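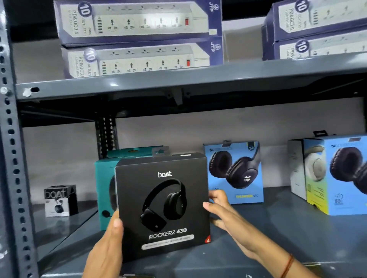 Rockerz 430, still in the box

Category: Headphones & Audio > Buying Advice
Last updated: May

Cheap wireless over-ears for a noisy office, or save up?

mossy_lantern wrote:
Okay so my old over-ears finally gave up (left side cuts in and out, hinge held together with tape) and I need something for work. We're open plan and I sit right next to the guy who takes every call on speaker. My budget is around 2000 rupees. I could push to 4000 if somebody convinces me, but I'd rather not, I just paid for a dentist.

What I care about, in order: comfort with glasses, not leaking sound all over my coworkers, and a mic that's okay for calls. I don't care about bass. I listen to a lot of audio drama and old radio shows while I'm doing spreadsheets.

Do I buy something cheap now or hang on with the tape for a couple more months?

pan_fried_gnocchi wrote:
Buy cheap now. I've been through this so many times. I spent real money on a pair of Stanciu over-ears once, babied them for a year, and then sat on them in a taxi. Now I get whatever's on the shelf at the low end and I'm a much calmer person.

With glasses, what matters is clamp. You want to try them on in a shop if they'll let you. Some places keep a demo pair behind the counter, so ask.

tuba_in_a_closet wrote:
Hard disagree with gnocchi. I did the cheap thing for years and when I added it all up I'd spent more than one good pair would have cost. Ear pads flaked, the headband cracked, the mic made me sound like I was calling from a drain. Save up. My Vinels have been on my head five days a week for ages and all I've replaced is the pads.

Also, open plan office with a speakerphone guy? You want noise canceling, and you want it done properly.

mossy_lantern wrote:
See, this is what I was afraid of, two answers and they're opposites, lol.

I did go look at lunch. The store had a whole metal rack of boxed stuff and I picked up way too many of them. The thing I noticed is how little the box tells you when you're standing there. Big photo of the headphones, big name, and then the part you want to read is tiny.

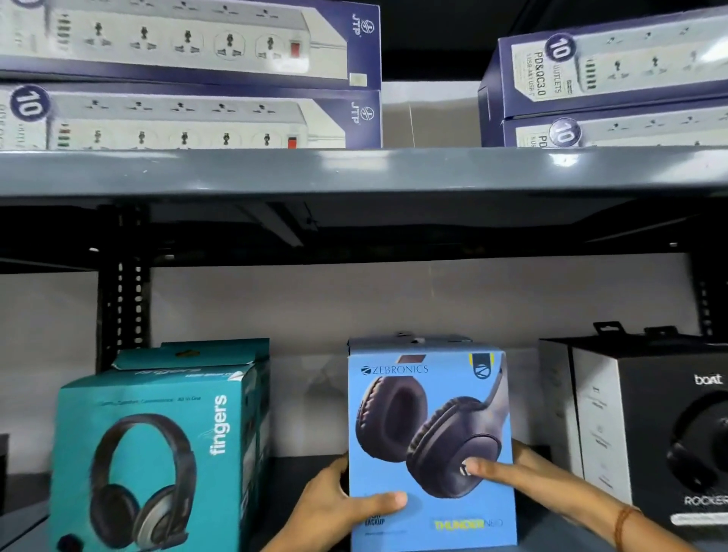
I asked about trying a pair on and the clerk said no demos, but I could return within the week if the seal wasn't broken. Which, how am I supposed to check the clamp without breaking the seal? So I went back to my desk with nothing and listened to half an episode in one ear.

quietkettle wrote:
Do you really need over-ears? I wear glasses too and anything that presses on the arms gives me a headache by mid-afternoon. I switched to earbuds and never looked back. They fit in a pocket and you can leave one out so you hear when somebody wants you.

mossy_lantern wrote:
I've tried! My ears reject them. I have weird little ears and everything falls out when I chew. Over-ears it is.

tuba_in_a_closet wrote:
That return policy is a trap, by the way. Read it before you hand over money. The Brurnholm near me gives you a week with the seal open as long as you keep the packaging, so policies vary a lot. Worth a phone call first.

pan_fried_gnocchi wrote:
Tuba, I'll give you that one. But "save up" is easy to say when it isn't your ear that's cutting out. Mossy has a guy on speakerphone NOW. Any closed pair with decent padding knocks voices down a fair bit once you've got something playing. With audio drama you may want it a little louder than music in the quiet scenes, but you get used to it.

One trick for the glasses thing: when you get them home, stretch the band over a stack of books overnight. Go easy. I used a shoebox once and overdid it, and they slid off every time I looked down.

dialtone_dee wrote:
I run the phones at a small clinic, so I wear a headset all day. My two cents is to split the job up. Get a cheap wired headset for calls, leave it plugged in at your desk, and buy the listening pair on comfort alone. A mic sitting near your mouth usually does better than one up in an ear cup. And you can stop worrying about battery on a long call.

My other tip is to keep the volume at 50 percent or lower to start with and give your ears 20 minutes off every so often. I didn't, and I get ringing now.

mossy_lantern wrote:
Ooh, okay, I hadn't thought about splitting it. There may be a wired one in the supply closet that nobody has claimed. I'm going back to the store tomorrow at lunch and I think I'm going to grab the plain black ones if I still like them.

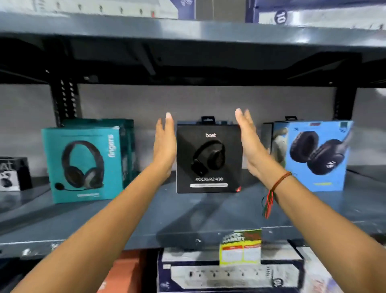 quietkettle wrote:
Fine, but check the charging port before you pay. I ended up with a pair that needed the old style cable and I was forever digging through a drawer for it.

tuba_in_a_closet wrote:
I still say wait. But if you're going cheap, dee's plan is the one that makes sense. Put the rest in an envelope and look at Vinel again when there's a sale on.

pan_fried_gnocchi wrote:
And don't sit on them.

mossy_lantern wrote:
Noted, both of you. Will check the port. Does anybody know if replacement pads from Zollemham fit most round cups, or do I have to measure?

dialtone_dee wrote:
Measure. Outside edge of the cup, straight across.

Contact the moderators | Forum rules | Back to top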